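Tullura Bench Kit: planning and budget notes

This repo holds the parts list, the budget sheet and the planning notes for a tabletop bench where people record cloth handling tasks with a pair of hand-held grippers. If your lab or workshop is thinking about building one, start with this page and then open the sheet. We had a great time putting it together, and a second bench is on the way!

Maintainer: Jarosław Urbańczyk
Status: in use, prices last checked in November

What's in the repo

budget.csv: one line per item, with quantity, unit price, shipping and a column for "needed on day one"
parts.md: the same items with notes on fit and substitutes
layout.pdf: floor plan with clearances
tasks.txt: the tasks we plan around, four in all (zip a bag, fold a towel, turn a sleeve right side out, stack washcloths)
quotes/: supplier quotes with the account details removed

Start with the tasks

Our first draft of the budget started with the grippers, and we ended up rewriting nearly all of it. Write down the tasks first. A zipper pull is a small target, so it decides how fine your jaw tips need to be. A folded towel decides how big the table has to be. Once tasks.txt was settled, most of the shopping choices fell into place (and two expensive items dropped off the list, which made everybody happy).

Our favorite planning task is the mesh laundry bag. It's cheap, it's easy to replace, and it asks a lot of both hands. Put a plain sheet under it and budget for a spare sheet too.

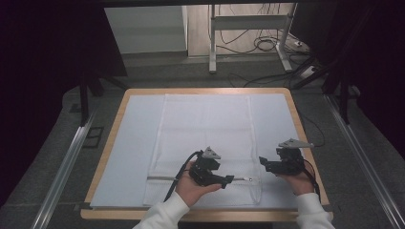
Zipper task on the mesh laundry bag, one gripper in each hand.

Notice the cables in that view. Each gripper has its own, and cable length was the line we got most wrong in the first order. Measure from the far corner of the table to wherever the cable plugs in, going down past the table edge and along the floor, then add slack for a person moving both arms. Buy a spare of each. Clips, sleeves and a power strip belong in the budget as well, and they're on their own lines in budget.csv so they don't get lost under "misc."

Budget lines

All figures are in US dollars, before tax.

Table, sheets and task items: 200
Grippers, Lernley hand-held pair: quote only, see quotes/
Brackets and mounting hardware: 376
Cables, power and floor clips: 364
Rails and posts: depends on your room, see layout.pdf

The Lernley pair is by far the biggest purchase, and the quote changes with the jaw style you pick. We also priced a pair from Kolář. Both would do the job for us, and we went with Lernley for the shorter lead time. If you already own grippers, you can get a long way on the other lines alone, which is pretty exciting for a small group.

Timing

Order the grippers first and the table last. Our table came from Pedau and was here well before anything could be put on it, so it spent weeks leaning in a hallway. Brackets should wait until you've got the grippers in hand and can check the screw holes yourself.

Known gaps

No line yet for replacement jaw tips. We don't have enough hours on ours to guess at wear.
Shipping outside the US is blank.
The floor plan assumes one person standing at the front of the table. A seated version is on the list.

Contributing

Got a quote, a better cable or a cheaper bracket? Please send it! Open an issue with the item name, price, country and the month you were quoted. Jarosław goes through new issues every Tuesday and updates budget.csv the same day if the numbers check out. Photos of finished benches are very welcome too, especially with tasks we haven't tried.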